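Re: Guvix folding kit, trial terms

On 11th May, Čestmír Ondrejka wrote:
> Has anyone on the list had the Guvix two-arm kit on trial? Donusell are
> quoting 1,139 a month with the table and enclosure, or 919 if you bring
> your own bench. I want to know what it does with clothes out of a mixed
> load before I sign anything. Their brochure only shows towels.

We have had one since November, on the dearer terms, at the Cruickshank site. It came with the table and three walls, and both arms were already bolted to the front rail. Setting up took us a day and a half, most of it spent on the software licence.

Towels and pillowcases are fine. T-shirts are fine if they go down flat. Shorts are where we spend our time now, and drawstrings in particular. We put a pair on the table with the waistband towards the right arm and let the two grippers work from there.
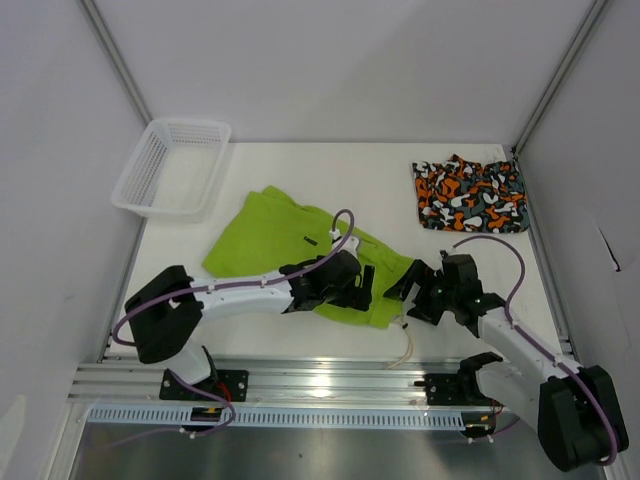
Jonon asked me off list whether the cheaper terms leave out the support calls, and whether the wrist units are covered if one gets knocked. Calls are included on both. The wrist units are covered for the first year only, and a spare is 362 plus carriage, so budget for one.

Other things I would ask Donusell before signing:

The notice period. Ours is three months and it was not on the quote.

Who pays for retraining on a new garment. We were charged 969 for shorts, and they were slow to start – five weeks from the order.

Whether your own bench will take their rail. They sent us a drawing when we asked, but only when we asked.

I would take the trial again for flat linen. For mixed clothing I would hold off until they put something in writing about drawstrings and elastic. Happy to send the drawing on if it helps.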